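Trildale sim cell - setup and upkeep FAQ

Updated Fri 3 February. Short answers, ask Kenza Samir for the long ones.

Which arm is it?
Single Franka, on the dark platform. Same base pose in every room. Don't move it, move the room.

Arm loads but the fingers hang open and ignore commands?
Gripper is a separate controller. Start it second. If you start it first it grabs the old config and sits there. Restart both, arm then gripper.

Where does the spray can task start?
Bathroom room, file 314. Can upright in the basin in front of the faucet, gripper empty and well clear of it. If your reset doesn't match, stop and fix that before you log anything.

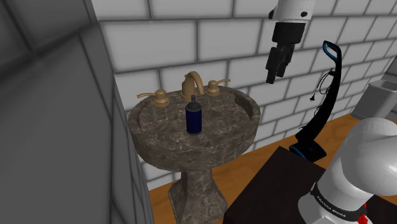 Kátia Frota wrote in to say the reset is fine on her machine, it's the first move down that goes wrong: fingertips touch the basin rim and the arm faults out. She got past it by raising the approach height 4 cm and going in from straight over the can. We have put her number in the defaults. Pull again if your copy is from November.

Can jitters or sinks into the stone?
Collision mesh on the basin. The old one was a flat plate, the bowl is not flat. Use the Vasilakis mesh, rebuild the cache, reload. Still jittering, halve the physics step.

Do I have to recalibrate after swapping rooms?
No. Only after changing the gripper model or the platform hieght. Run the Hikska check script, takes 2 minutes. Green line at the end or it didn't pass.

Joint limit warning on reset?
Usualy the wrist. Send it home, clear the fault, reset again. Same warning 4 times running, send the log to Kenza, don't widen the limits yourself.

Can I delete the floor cleaner and the bin?
Leave them in. The planner treats them as obstacles and the Utis scores assume they're there.

Logs filling the disk?
Old runs go to the archive share Friday night. Anything you want kept local, rename the folder with keep_ in front.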